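Rallis G2 Two-Finger Gripper

Parallel-jaw gripper for light bench arms. Supplied by Carcombe with finger set, mounting plate and cable.

Stock code: RG2-132
Maximum opening: 132 mm
Weight with fingers: 800 g
Cable length: 248 cm
Mounting: four-screw plate, fits the Pritance and Fustov wrist patterns
Page revised: 09/11/2025

Choosing between the G2 and the G1

The G1 has a shorter stroke and closes faster. It suits parts with two flat sides and a known width. The G2 is the better choice when widths vary during a run or when the part gives under pressure. Both use the same plate, so a bench can change from one to the other without moving the arm.

Setting the grip force

Force is set in 13 steps from the controller menu. Start at step 2 for soft goods and go up one step at a time until the part stays in the fingers through a full lift. On plush and foam, the width reading at the end of the close keeps changing for a moment as the material settles. Set the hold delay to "long" before logging a width.

We compared the two models in September on a Pritance arm, using soft goods and open cartons. The G1 needed a second try more often on items with no flat side. The G2 was slower per cycle at every step.

Working near carton walls

Finger width matters more than stroke when reaching into a box. Leave room on both sides for the knuckles, which stand out farther than the tips. Corrugated board bends before the controller reports contact, so teach a stop height above the rim and approach from there.

Bench trial: carton and soft goods
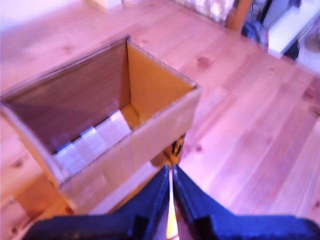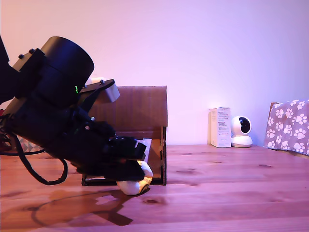

Controller notes

The Fustov controller reads finger position directly. Older Pritance units need firmware 4 or later and will show the G2 as "generic jaw" until the profile is loaded. Run the zero routine after each finger change. If zero fails twice, check the plate screws before opening a support ticket.

Spares: finger pair, plate screws, cable. Fingers are sold in pairs only.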